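An Open Afternoon at Votora: "People Stay Longer When the Robot Is Slow"
29/07/2020

Votora has its workshop on the second floor of a former school in Fumville. Once in a season the company opens its doors, and this summer the visitors came in small groups and had to register before. I joined the last group and afterwards I spoke with the engineer who led the demonstration. She asked me not to print her name, because in her opinion the work belongs to the whole team.

We sat down in the kitchen next to the workshop. My first question was why a company that earns its money with packing lines shows toy bricks to the public.

"Our customers in Zisgate see the packing lines," she said. "For a person from the street, a packing line is a box and noise. A brick everybody has held in the hand. When the arm goes to take a brick, you already know how it should feel, and so you can judge."

The visit takes 60 minutes. The first part is a talk with slides, which was a little long for the children in our group. Then everybody moves to the workstation with the two arms, and the questions begin. A boy wanted to know if the arms can fight each other. The engineer answered him seriously. Each arm must know where the other one is, she explained, and a large part of the program is only for this.

I asked her what is the most difficult thing in sorting bricks.

"To let go," she said. "Taking is also difficult, but people expect that. When you put a brick in a tray next to another brick, you have very little room. If you open the gripper too wide, you push the neighbor. We have practiced this a lot. In the spring we made 2,000 placements before I was content, and I am still not fully content."

She told me also that the team discussed for a long time about the speed. The arms can move faster than they do for visitors. At the first open day, in September of last year, they ran at the normal speed, and many people stepped back and looked at their phones. "Now we go slow. People stay longer when the robot is slow. They start to talk to it, they say 'more left, more left'."

Among the visitors was a teacher from Villanueva who would like to bring her class. The company has until now received 228 pupils, and the engineer would gladly have more, but the room is small.

The trays decide the order of the work. Blue bricks go to the black tray and red ones to the yellow tray, and the other pieces stay on the table as a distraction for the program.
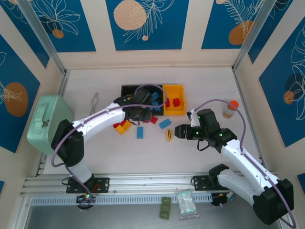 What comes next

In the autumn the team wants to let visitors choose the color themselves. I asked if this is not a risk in front of an audience. She laughed and said that a mistake is good for the conversation, if it is a small one.

The next open afternoon is planned for September. Registration is free and goes through the office in Fumville.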